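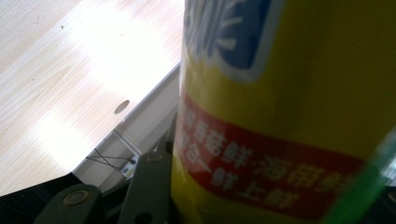 나는 양념통을 찬장 안에 숨기는 요즘 부엌이 영 마음에 들지 않는다. 잡지에 나오는 집들은 하나같이 조리대가 말끔하고, 양념은 똑같은 유리병에 옮겨 담아 이름표까지 가지런히 붙여 두던데, 보고 있으면 예쁘기는 해도 저 집에서는 국 간을 언제 보나 싶은 생각이 먼저 든다. 노란 통에 빨간 띠를 두르고 그 위에 흰 글씨로 '鲜' 자를 몇 번씩이나 찍어 놓은 이런 통은 그런 부엌에 들어가면 제일 먼저 쫓겨날 것이다. 그런데 나는 바로 그 요란함이 고맙다. 냄비가 끓어 넘치려는 저녁 일곱 시에 안경도 없이 손을 뻗어도, 노란색이면 그거구나 하고 집을 수 있으니까.

우리 어머니 부엌도 그랬다. 설탕은 커피병에, 고춧가루는 분유통에 들어 있었는데 식구 중에 헷갈리는 사람이 없었다. 나는 올해 예순일곱이고, 그 부엌을 떠난 지가 한참인데도 어느 통이 어디 있었는지 지금도 줄줄 말할 수 있다. 며느리가 작년 11월에 하얀 양념병 열 개를 사 주었을 때는 마음이 고마워서 정성껏 옮겨 담았다. 그러고는 한 달 사이에 소금과 설탕을 세 번 바꿔 넣었다. 미역국이 달면 얼마나 난감한지 겪어 본 분은 아실 것이다.

물론 정리하지 말자는 이야기는 아니다. 뚜껑은 꼭 닫아야 하고, 날짜 지난 것은 아까워도 버려야 한다. 다만 제 색깔과 제 글씨를 달고 나온 통이라면 그대로 두고 써도 괜찮지 않을까. 하얀 병들은 지금 단추와 고무줄을 담아 아주 잘 쓰고 있다.

명시우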